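Gramora Play Library - Toy Washing Station
January walk-through, with comments
Checked by: Nektarios Margaritis
Items on sheet: 24. Passed: 18. Needs work: 5. Not applicable: 1 (the steam cabinet, still in its box).

Only the items with something worth saying are written up. The rest passed and would like to be left alone.

Item 2. Table surface clear of food and drink - PASS
One coffee ring, old. It has been there longer than I have.

Item 4. Wash tub clean, no cracks or rough edges - PASS
Ran a thumb along the whole rim. The last tub failed on this, and I have the scar.

Item 5. Wash water at or below 40 degrees C - PASS
Thermometer is on its hook for once. Soft toys go no hotter, whatever the label claims. The Farura bears in particular come apart at the neck, and then somebody has to explain that to a four-year-old.

Item 7. Soft toys checked for loose eyes, buttons and seams BEFORE washing - NEEDS WORK
Two toys in the done pile had open seams. Check first, wash second. The order is printed on the wall in letters as tall as my hand.

Item 8. No battery toys in the wet area - NEEDS WORK
One Emby singing duck. It still sings, in a lower key. Pulled from lending until someone opens it up.

Item 11. Detergent labeled and capped - PASS
Inskip unscented, correct bottle, correct cap. Last winter's business with the dish soap has not been repeated.

Item 13. Rinse water changed after every 6 toys - NEEDS WORK
The tally card says 6, 6, 6, then a drawing of a fish. Please keep the tally going. Nice fish.

Item 15. Faded or bleached fabric noted on the toy's card - NEEDS WORK
Fading is fine and doesn't fail a toy. It does have to be written down, or the next borrower gets blamed for it and we have the phone call again.

Item 17. Small parts kept in a closed container during washing - PASS
Lid on, lid stays on.

Item 20. Floor mat flat, no curled corners - NEEDS WORK
Back left corner is curling again. Tape is a temporary fix and this tape has been temporary since fall. Order a new mat.

Item 22. Drying rack steady, toys not touching - PASS
Wobbles a little if you lean on it, so don't lean on it.

Item 24. Sheet signed and hung back up - PASS
By me, just now.

Follow-up: items 7, 8, 13 and 15 get fixed with a pen and some attention, so I expect them done by the next check. Item 20 needs money - I've put in the request with the usual optimism. Spare sheets are in the top drawer under the gloves.

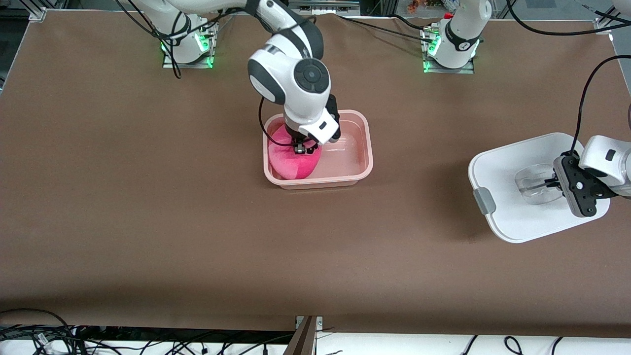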